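2. Mai 2022

Vormittags Budget, nachmittags Küche. Obed Essien wollte die Liste bis zum Abend haben, und ich hatte im April schon zweimal um Aufschub gebeten. Also noch einmal alles durchgegangen, was wir in dem Raum zu tun haben: Kühlschrank, Tisch, Sachen vom Boden.
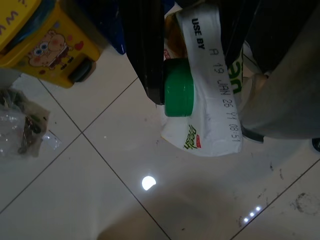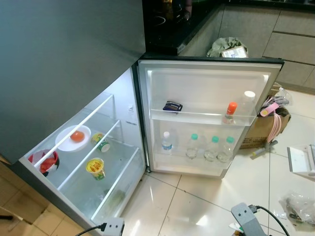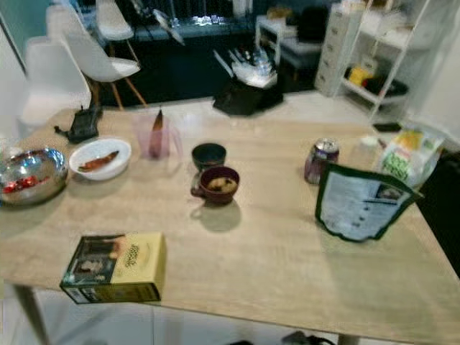
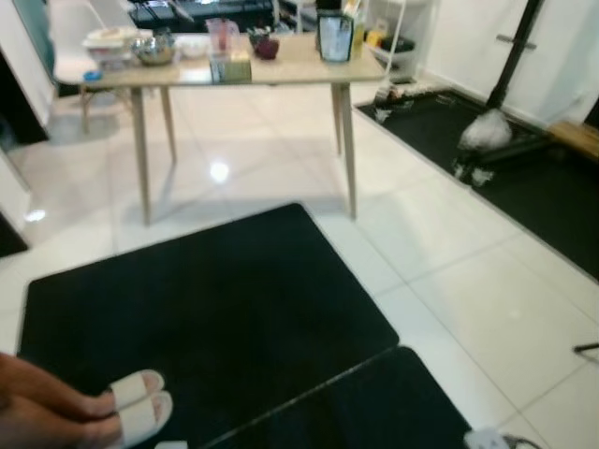

Zuerst die Finger. Ich war lange dafür, einen zweiten Satz von derselben Sorte zu kaufen und fertig. Obed will lieber weiche Aufsätze ausprobieren, die Gramora einzeln verkauft, 144 Euro das Paar. Für zwei Paar reicht das Geld ohne Antrag. Bei Flaschen und Dosen sehe ich den Vorteil nicht, bei Tüten und Folien schon eher. Dünne Folie ist das, was uns am meisten Zeit kostet, und sie kommt in jedem Haushalt vor. Ich habe zwei Paar aufgeschrieben und dahinter ein Fragezeichen gesetzt, das ich morgen entweder streiche oder stehen lasse.

Dann die Kabel. Die jetzigen sind für den Tisch lang genug, für den Kühlschrank reicht es nur, wenn der Wagen nah davor steht. Taşdemir hat Verlängerungen im Angebot, liefert aber erst in der zweiten Monatshälfte. Bamlow hätte sie sofort, will dafür eine Mindestbestellung von 430 Euro. Dann müssten wir noch Kleinkram dazunehmen, den wir nicht brauchen. Ich habe bei Taşdemir angerufen und gefragt, ob eine Teillieferung geht. Die Frau am Telefon wollte es klären und hat sich nicht mehr gemeldet. Wieder anrufen.

Der größte Posten ist nach wie vor der zweite Arbeitsplatz. Grostanard hat das Angebot endlich geschickt, elf Seiten, davon vier über die Wartung. Der Preis liegt über dem, was wir im Winter angesetzt hatten, und die Einweisung ist nicht enthalten. Mieten wäre möglich, mindestens ein halbes Jahr. Ich habe beides nebeneinander gerechnet. Bei einem halben Jahr ist die Miete klar günstiger, ab dem vierzehnten Monat der Kauf. Ob wir so lange weitermachen, weiß keiner von uns. Obed sagt kaufen, ich sage mieten. Wir haben es beim Mittagessen nicht entschieden und danach auch nicht.

Verbrauchsmaterial hatte ich im ersten Entwurf ganz vergessen. Lebensmittel, Verpackungen, Geschirr, das zu Bruch geht. Für den Rest des Quartals habe ich jetzt roughly -- nein, auf Deutsch: ungefähr 100 Euro im Monat eingesetzt. Das kommt davon, wenn man den ganzen Tag englische Angebote liest. Die Quittungen vom April liegen noch in meiner Jackentasche, zwei davon sind so verblasst, dass ich die Beträge aus dem Kontoauszug holen muss.

Den Boden müssen wir auch klären. Fliesen spiegeln, und je nach Lampe hat man überall helle Punkte im Kamerabild. Matte Folie auf den Fliesen wäre billig, aber dann sieht der Raum nicht mehr aus wie eine Wohnung, und genau das sollte er ja. Andere Lampen wären mir lieber. Preise dafür habe ich noch keine, also steht in der Liste nur «Licht, offen». Obed mag solche Zeilen nicht. Ich auch nicht, aber eine erfundene Zahl wäre schlechter.

Am Nachmittag noch die Frage, ob wir eine Versicherung für die Greifer brauchen. Im Vertrag für die Räume steht dazu nichts. Ich habe eine Mail an die Verwaltung geschrieben und die Seriennummern abgetippt -- einmal falsch, dann richtig.

Abends die Liste an Obed geschickt, mit beiden Varianten für Grostanard und ohne Empfehlung. Er hat nach zehn Minuten geantwortet, er wolle eine Empfehlung. Ich habe Miete hineingeschrieben und den Rechner ausgemacht.

Morgen: Taşdemir, Lampen, Quittungen. Brot kaufen.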